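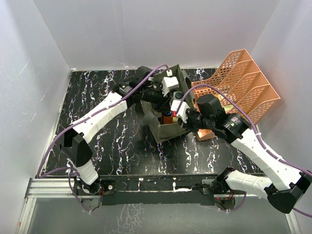
How many demonstrations do you need before a two-arm sorting policy starts to work?

We had a usable one at 228 demonstrations for a single task with one bin and one organizer, recorded over four days. Below that it reached for the right place but closed its fingers too early. Your number will depend on how much you vary the layout and how consistent your operators are.

The question is mine and so is the answer, since I asked it here in the winter and had no replies. I'm posting the result and would like to hear how other people do it. The task is taking small items out of a bin and filing them in a slotted organizer. We start with the items in a different arrangement every time. Both arms are driven by hand from a leader pair. Anything where the operator stopped for more than a few seconds gets thrown out.

gemach_bench

---

228 is low for two arms. How did you score it? If the test layouts were set up by the same person who recorded, you may be measuring that person's habits. We ran into this at Ullatmont. One operator always put the bin a hand's width left of center, and the policy was good as long as he was the one resetting the table.

torquewrench

---

Fair point. Two people recorded and a third set up the test layouts from a printed sheet. She had not seen the recordings. We scored a trial as good only if the item ended up fully in a slot. Leaning on a divider counted as a miss.

gemach_bench

---

I would not throw out the slow ones. Pauses are part of the job. If the operator stops to line up the fingers over the rim, that is useful. We keep everything except drops, and even some of the drops if the operator picks the item up again and finishes.

Our set for the same kind of task is 911 episodes and I think fewer than half of those are clean by your rule. It still trains.

slowfeed

---

Sure it trains, but does it hesitate? Every policy I have seen trained on data with a lot of pauses learns to sit there. The arm gets over the bin, nothing changes in the camera view, and it has seen many examples where the right move at that point was to do nothing. So it does nothing.

You can trim the still parts afterward. I cut any stretch where no joint moves past a small threshold and leave the rest of the episode alone. That is a better answer than deleting the whole thing.

pmk_lab

---

Trimming works for free motion. I don't like it near contact. When the fingers are closing on something the joints barely move and the current is doing all the work. A joint threshold will cut exactly the part you wanted. If your log has motor current, check both.

torquewrench

---

We log position only. That may be a good reason to change.

On recoveries I agree with slowfeed more than I did last month. The policy never saw a bad grasp in the first set, so when it got one it carried on with an empty gripper to the organizer and opened over a slot. We added a batch where the operator misses on purpose, backs off and tries again. It now goes back for the item some of the time. I don't have a proper figure for how often.

gemach_bench

---

Can I ask something basic? I have one arm working and I'm about to build the second. Is it worth having both arms in the bin together? It seems like asking for a collision.

newbuild9

---

Depends on the bin. With a deep one, having the second arm hold the rim or push an item toward the middle helps a lot, because a single arm tends to chase things along the wall. You do need rules for the operators. Ours is that one arm goes in from the back and the other from the front, and they never cross. Write it down and make everybody record the same way.

And look after your cables. Tie them along the links, leave a loop at each joint, then run both arms to the end of their travel by hand before you power anything. I lost a whole afternoon of episodes to a cable that tugged on the wrist near full reach. The motion looked fine in the video but the joint readings were off the whole time.

pmk_lab

---

I disagree about never crossing. If the data never has the arms near each other, the policy has no idea what to do when they get close, and they will get close. Record some close passes at low speed.

slowfeed

---

At low speed, with a soft current limit, and not on somebody's first day. Then I'd agree.

pmk_lab

---

Has anyone used the MacKinnon labeling sheet for this? We tried it at Adcombe and the part I kept was the column for how the episode started: which side the bin was on, which way the organizer faced, what was in the bin. It takes a few seconds to fill in. After a week we sorted by that column and found nine out of ten episodes had the organizer on the right. No one had decided that. It was just the side closer to the shelf.

rowan_adc

---

I just checked ours and it's nearly the same story. The organizer is on the right in almost every episode, though the angle does change. I'll record a left-side batch before we train again and post both results here.

newbuild9, go ahead and build the second arm. Start with 4 or 5 fixed layouts until you can drive both without thinking, and don't keep anything from the first day.

gemach_bench

---

Thanks, will do. The parts for the second arm are on the bench already.

newbuild9

Contact the moderators | Copyright Adcombe Bench Forum | Back to top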